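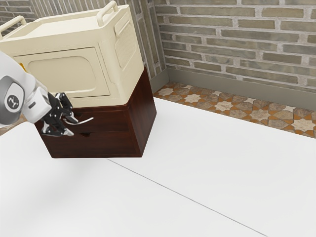
About Geltholm

Geltholm is an independent textile testing laboratory. We measure how fabrics, yarns and finished garments behave under washing, light, abrasion and tension, and we report the results to mills, garment makers, importers and upholstery shops. The laboratory does not manufacture, sell or certify textiles.

Background

The company began as the in-house quality department of Trakach, a knitting mill. When the mill closed its dye house, the department was separated and registered as its own firm, keeping the instruments, the sample archive and most of the staff. Knitted goods remain the largest part of our work. Woven upholstery and narrow goods (webbing, ribbon, elastic) were added later, after we took over the test room of Bautista, a supplier of furniture fabrics.

Honeylyn Yap is the laboratory director. She joined as a bench technician in the color section and has run the laboratory since the separation. All reports are signed by her or by the section lead who supervised the work.

What we test

Dimensional stability. Shrinkage, growth, skew and bow after laundering. Specimens are marked before conditioning and measured flat, without tension, after each specified cycle. Knits are also measured for spirality.

Colorfastness. Washing, perspiration, rubbing (dry and wet), water, and light. Change in shade and staining of adjacent fabric are graded separately under a standard light source. Two graders assess each specimen independently. Where they differ by more than half a grade, a third grader assesses it without seeing the earlier results.

Physical properties. Breaking strength, tear strength, seam slippage, bursting strength, stretch and recovery, mass per unit area, and thread or stitch count.

Surface wear. Abrasion and pilling. Pilling is graded against photographic references in a viewing cabinet. The end point for abrasion depends on the construction, and is stated in the report.

Fiber content. Qualitative identification by microscope and quantitative analysis of blends by solvent. We do not analyze blends of more than six fibers. Animal hair blends that require scale counting are sent to an outside laboratory, and the report says so.

We do not perform flammability testing or restricted substance screening.

Sections

The laboratory has two sections. Color handles all fastness work, shade assessment and fiber analysis. Physical handles everything done on a tensile frame, an abrasion machine or a measuring table. Laundering is shared between them and is scheduled by Physical.

Conditioning

Specimens for physical testing are conditioned in a controlled atmosphere before testing and are tested in the same room. Temperature and relative humidity are logged continuously. If the room leaves tolerance, testing stops and affected specimens are conditioned again from the start. This is the most common cause of late reports, particularly in August, when incoming goods can carry a lot of moisture.

Records

Raw data, specimen photographs and graded remnants are kept for 30 months from the date of the report, then discarded. Clients may ask for remnants to be returned at their own cost. Job tracking is handled in Zumon, a database written for us and maintained by our own staff. Each sample receives a job number on arrival, and this number appears on every specimen, worksheet and page of the report.

Reports give the method, the number of specimens, individual results, the mean where the method calls for one, and any departure from the method. We report pass or fail only when the client supplies a written specification.

Sending samples

Send fabric as full-width pieces, folded loosely, with the lengthwise direction marked. Cut swatches are accepted for colorfastness only. Garments should be sent complete with the care label attached. State the tests required and the care instructions intended for the finished product. Samples without paperwork are held unopened until the sender is identified.

Fees are listed in the current schedule, available from the front office on request.

Page last revised 2024-02-07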